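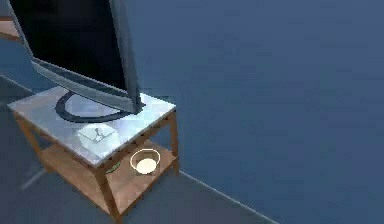 Rendered room in Homville: television on a two-tier table, a small object on the top and a bowl on the shelf below.

Products > Simulation > Home Rooms > Homville Room License

Homville Room License

Shared 4 times

Homville is a set of simulated home rooms for teams who plan to buy, or already develop, a mobile robot with one arm. It is made by Plondby and it runs on your own computer. With it you can try your tasks in a furnished room before the budget for the real robot is decided.

Many of our customers come to us in the same moment: the robot is chosen on paper, the quotation is on the table, and there are still questions about reach, about height, about which gripper to order. These questions can be studied in Homville during some weeks. The answers are not perfect, but they are much better than a guess from the data sheet.

What you receive

The license contains 200 rooms. They are living rooms, kitchens, bedrooms and hallways, with furniture already placed. The loose objects can be moved, removed or exchanged by a simple text file. Large things such as televisions and tables have a collision shape, so an arm that comes too near will touch them. Tables with a lower shelf are included in many rooms, and we recommend to test them early. To take a bowl from under a table top is a different job than to take it from the top, and it often decides which arm length you need.

You receive also the arm model Cropper, ready to drive. If you have a model file of your own robot, you can load it in place of Cropper. Please check that the joint limits are in the file. When they are missing, the arm will reach places where the real one can not.

Camera pictures

The simulated camera is mounted on the robot and its picture size can be set. The default size is small and the details look soft. This setting is made for speed, for the case that you collect many runs on one computer. For presentations, or if your software must find small objects, please set a larger size and calculate with a slower run.

Light objects on a light table top are difficult at the default size. We advise to include such cases in your test plan and not only the easy ones with strong colors.

Price and how to plan it

One license costs 3,000 dollars per year and is valid for 2 computers. Each additional computer needs its own license. Schools and universities can ask for a lower price, please write from your school address.

In your budget, please also consider the following:

A computer with a separate graphics card. The license does not include it. If you already have one for other work, test it first with the free room.

Working time. One person who knows the robot software needs four days for the installation and the first task. If your team did not work with simulation before, plan two weeks.

The real test. Homville does not replace it. Please keep a part of the money for a real table, real bowls and a corner of the office where the robot can make mistakes.

Support by e-mail is included in the first year. From the second year it is a separate line in the quotation, and you can leave it out.

Which license should I take?

If you compare two robots before buying, the one-year license is enough. You can load both models and run the same task in the same rooms. If you want to train your own software for picking and placing, look also at Mustdale, our package for offices and storage rooms. Both use the same files, and tasks you write for one can be opened in the other.

Ordering

Orders are handled by e-mail and the download link is sent after the payment has arrived. New rooms are added every April and they are free for all customers with a valid license. The license can not be returned after the download, therefore we ask you to try the free room before you order. It has the same settings as the full set and no time limit.

2 comments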